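Left gripper stops short of the knob after jaw swap
Vega Cifuentes
Two-arm Stiltarex cell, task board on the table. Since I changed the left jaws it closes above the white knob and gets nothing. Right arm is fine. Is this the tool offset or the board position?

Ľubomír Vondráček
Tool offset. If the board had moved, both arms would be out. Measure the new jaws from the mounting face, enter the length under tool 10 and re-teach the approach point at low speed.

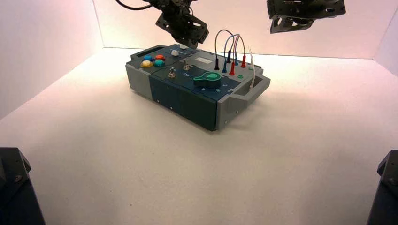 Check the cable on the left gripper as well — if it pulls tight at full reach the wrist reads a false load and halts early. Leave some slack and retighten the bracket screws.

Remedios Sepúlveda
Had this on ours, restarting fixed it.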